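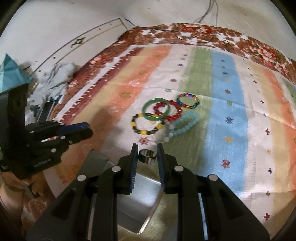
Fig. 1. Beaded bracelets and a green bangle on striped cloth, with a silver ring between the fingertips of a gripper.

**Unit 4: Sorting and storing small jewelry**
Handout for the Bañuelos evening course, Gumaro Chávez

Read this before the practical. Bring six to ten pieces of your own, or use the practice box.

## Sort first

Empty everything onto a cloth. A cloth keeps round beads from rolling if a string breaks, and it is easier on polished metal than a bare table. Stripes or a print are fine for rings and bright colors. Pale beads are another matter. In Fig. 1 the whitish and faint pink bracelet is hard to tell from the fabric under it, while the red one stands out at once. If you own a lot of white or clear pieces, sort them on something dark.

Pull overlapping pieces apart before you decide where anything goes. The green bangle in the figure lies across two of the bracelets. Lift rigid pieces like that off first – straight up, without dragging them over the beads.

Make these piles:

- strung beads, one color
- strung beads, mixed colors
- rigid bangles
- rings
- repairs

The black and yellow bracelet goes with the mixed colors. So does the one in small red, blue, green and gold beads.

## Check each strung piece

1. Hold it up by one point and look for gaps between beads.
2. If it is on elastic, stretch it gently and let it go back. If it stays long, put it with the repairs.
3. Look closely at the beads beside any charm or shaped piece. Sharp edges wear the thread there.
4. Wipe with a dry cloth. No water on strung pieces until you know what the thread is.

Do not restring during this unit. Restringing is Unit 6.

## Storing

Beaded bracelets lie flat, one layer deep, in a shallow tray. Do not hang elastic ones. Bangles can stand on edge in a row. Rings get their own compartment with a lid – a wide smooth band picks up scratches quickly when it is kept loose with other metal.

The Jesum trays in the cupboard have 30 compartments. Use one piece per compartment for rings, and leave the last row free for repairs.

## Labels

Write the label before you close the tray. Give the type, the main color and the date sorted. Pencil on card lasts better than marker on tape.

## For next time

Sort one drawer or box at home and write down which pile was hardest to settle. Faustino Esquivel will teach the next session and will want to see your notes. Reading: course binder, page 67, on thread and elastic.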